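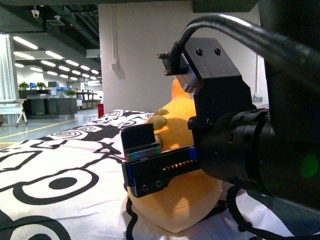
커뮤니티 > 로봇학습 > 데이터 수집 > 자유토론
마지막 업데이트: 12월

말랑한 물체 시연 데이터, 몇 개나 모아야 할까요?

귤껍질모터
안녕하세요, 눈팅만 하다가 처음 글 씁니다. 저는 Plalbridge 쪽 수집 일을 맡은 지 이제 석 달 됐어요. 지금 하는 건 봉제 인형이랑 천, 가방 같은 말랑한 물체 집기인데요, 원격조작으로 지금까지 202개 모았습니다. 근데 이걸로 학습을 돌려보면 컵이나 상자 때보다 훨씬 못해요 ㅠㅠ 인형은 집을 때마다 모양이 바뀌니까 같은 동작이 같은 동작이 아니더라고요. 위에서는 4000개 채우라는데 이 속도면 내년 여름입니다. 다들 얼마나 모으고 시작하셨나요?

납땜하는곰
4000은 좀 과한데요? 저희는 Ametepe 과제 할 때 물체당 한 300쯤에서 한번 끊고 정책 돌려봤어요. 일단 돌려보고 어디서 망하는지 본 다음에 그 부분만 더 모으는 게 훨씬 빨라요. 처음부터 숫자 정해 놓고 달리면 사람도 지치고 뒤로 갈수록 조작이 대충대충 됩니다. 제가 그랬어요.

teleop_9시출근
저는 반대요. 말랑한 건 그냥 많아야 합니다. 300개로 잘린 정책은 인형이 옆으로 누워 있기만 해도 허공을 집어요. 윗분은 컵 위주로 하신 거 아닌가요?

납땜하는곰
수건이랑 양말이었는데요 ㅋㅋ 컵은 안 했습니다. 그리고 누운 자세에서 망하면 누운 자세를 더 찍으면 되죠. 똑바로 앉은 인형만 4000개 있어 봐야 똑같이 허공 집습니다.

귤껍질모터
아 그 누운 자세 얘기 딱 제 얘기예요... 앞의 100개 정도는 거의 다 앉혀 놓고 했거든요. 그리고 깔개 무늬도 고민입니다. 무늬가 요란한 천 위에서 하면 손목 카메라 쪽 결과가 들쭉날쭉해서요. 민무늬로 바꾸는 게 나을까요, 아니면 섞는 게 나을까요? 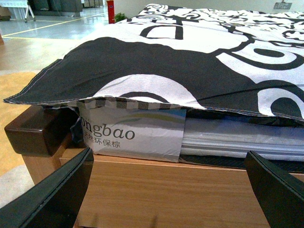

가방이나 포장된 물건으로 넘어가면 더 막막해요. 겹쳐 있으면 어디를 잡아야 성공인지 저부터가 헷갈려서, 같은 배치인데도 어떤 날은 위쪽 천을 잡고 어떤 날은 밑에 있는 걸 잡고 그랬더라고요. 라벨 붙이는 분한테 혼났습니다.

밤샘라벨러
혼낼 만하죠 ㅎㅎ 저 라벨링 쪽인데요, 제발 시작 전에 지시문 한 줄만 정해 주세요. "위에 있는 천을 먼저 치운다" 이 정도면 충분해요. 사람마다 잡는 데가 다르면 나중에 갈라낼 방법이 없어서 통째로 버려야 돼요. 저희는 Isport 묶음에서 조작자 9명이 다 다르게 잡아 놔서 절반 가까이 날렸습니다. 아직도 생각하면 속이 쓰려요.

teleop_9시출근
그건 인정. 양보다 기준이 먼저인 건 맞아요. 그래도 기준 잡고 나면 역시 많이 모아야 한다고 봅니다.
무늬는 무조건 섞으세요. 민무늬에서만 하면 장소 옮기는 순간 끝나요.

납땜하는곰
무늬 섞는 건 저도 찬성인데 처음부터는 아니고요. 민무늬에서 집히는 거 확인하고 하나씩 늘리세요. 안 그러면 실패했을 때 천 때문인지 자세 때문인지 구분이 안 됩니다.

손목캠주의
지나가다 한마디. 실패한 시연도 지우지 말고 따로 두세요. 놓쳤다가 다시 잡는 구간이 말랑한 물체에선 꽤 쓸모 있었어요. Trultarness 수집 툴 쓰시면 태그 칸에 retry라고만 적어 놔도 나중에 검색돼요. 그리고 손가락 벌린 폭 기록이 영상이랑 안 밀리는지 꼭 보시고요. 저는 그거 밀린 줄 모르고 한 달 모았습니다.

귤껍질모터
헉 실패한 건 그날그날 다 지우고 있었는데... 오늘부터 안 지울게요. 폭 기록도 확인해 보겠습니다. 일단 지시문부터 정하고, 누운 자세랑 뒤집힌 자세 위주로 좀 더 모은 다음 한번 돌려볼게요. 4000 얘기는 그 결과 들고 가서 다시 해보려고요. 답글 감사합니다!

밤샘라벨러
지시문 정하면 여기도 올려 주세요. 저희 것도 요즘 다시 쓰는 중이라 비교해 보고 싶어요.

문의: 게시판 운영팀 | 게시글의 저작권은 작성자에게 있습니다 | 맨 위로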